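2023년 12월 29일, 작업실 노트

연말이라 다들 일찍 들어가고 나만 남아서 수건 선반을 붙들고 있었다. 원래는 영수증 정리를 하려고 했는데, 선반 문을 여는 순간 마음이 바뀌었다. 10월에 Orkico에서 받은 테리 수건 70장이 들쭉날쭉하게 쌓여 있는 걸 보니 도저히 그대로 두고 해를 넘길 수가 없었다. Aisyah가 지난번에 "접는 법을 하나로 정해 놓고 가자"고 했던 말도 계속 마음에 걸렸고. 그래서 오늘 한 것을 순서 없이 적어 둔다. 새해에 돌아와서 읽는 사람(아마도 또 나)을 위해서.

우선 세탁부터. 이번 묶음은 섬유유연제를 빼고 돌렸다. Hazem은 조금 넣어야 부드럽다고 하는데, 나는 넣으면 고리가 눕는 느낌이 들어서 싫다. 손으로 쓸어 보면 확실히 다르다. 물론 내 손이 그렇게 믿고 싶은 것일 수도 있으니, 다음번에는 반씩 나눠서 해 보고 Hazem에게 눈 감고 만져 보라고 할 생각이다. 지난번에 쓰던 세제는 Varkard 것인데 500ml 병이 거의 바닥이다. 주문 목록에 올려 두었음.

말리는 건 건조대에 널기 전에 양쪽 끝을 잡고 크게 두 번 터는 것으로 통일하면 좋겠다. 별것 아닌 것 같아도 털고 넌 수건과 그냥 넌 수건은 접을 때 바로 표가 난다. 그냥 넌 것은 가장자리 단이 말려서 모서리를 맞춰도 자꾸 벌어지고, 그걸 손바닥으로 누르고 있으면 어느새 반대쪽이 일어난다. 오늘 그런 수건이 몇 장 섞여 있어서 꽤 애를 먹었다. 결국 다시 적셔서 널었다.

접는 방식은 세 가지를 해 봤다.

첫째, 반으로 접고 또 반으로. 제일 빠르고 누구한테 설명할 필요도 없다. 다만 선반에 올리면 폭이 남아서 옆 칸으로 삐져나온다.

둘째, 길게 삼등분한 다음 반으로. Þrastardóttir 쪽 견본 상자에 이렇게 들어 있었는데 보기에는 제일 예쁘다. 삼등분 선을 눈대중으로 잡아야 해서 사람마다 두께가 달라지는 게 흠이다. 내가 접은 것과 Aisyah가 접어 둔 것을 나란히 놓으니 같은 수건이라고 하기 민망할 정도였다.

셋째, 반으로 접고 삼등분. 결론부터 쓰면 이걸로 가려고 한다. 첫 접힘이 반이라 기준이 분명하고, 접힌 등이 앞으로 오게 놓으면 한 장씩 빼기도 편하다. 단이 두꺼운 쪽은 꼭 안으로 넣을 것. 밖으로 나오면 쌓았을 때 그쪽만 높아져서 더미가 슬금슬금 기운다.

연분홍 수건은 따로 적어 둔다. 밝은 데서 보면 거의 흰색이라 흰 수건 더미에 섞이기 쉽다. 나도 오후에 한 장을 잘못 넣었다가 그늘진 칸에서 보니 살짝 연보랏빛 회색이 돌아서 알아챘다. 이 색은 정말 마음에 든다. Skosik에 추가로 물어볼 때 색 이름을 대지 말고 천 조각을 같이 보내자. 말로 분홍이라고 하면 훨씬 진한 게 올 것 같다.

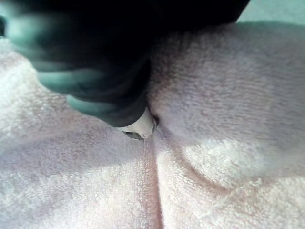 두툼한 테리는 접고 나서 손을 어떻게 빼느냐도 은근히 중요하다. 급하게 빼면 윗장이 딸려 와서 기껏 맞춘 선이 틀어진다. 접힌 안쪽을 한 번 눌러 주고 손을 납작하게 펴서 옆으로 빼는 게 제일 나았다. 다 접은 다음에는 위에서 세게 누르지 말고 결대로 한 번만 쓸어 주기. 납작하게 만들면 선반에는 많이 들어가도 보기에 영 서운하다.

남은 일. 선반 칸마다 붙일 이름표 200장짜리 묶음이 서랍 맨 아래에 있는데 아직 뜯지 않았다. 글씨는 Aisyah가 써 주면 좋겠다(내 글씨는 내가 봐도 세탁 표시 같다). 맨 윗칸은 손이 잘 안 닿으니 손님용만 올리고, 매일 쓰는 건 가운데로 내릴 것. 그리고 다시 널어 둔 수건은 내일 들를 일이 있으면 내가 걷고, 못 오면 Hazem에게 문자하기로 했다.

영수증은 손도 못 댔다. 봉투째 책상 왼쪽에 두었으니 치우지 말아 주세요.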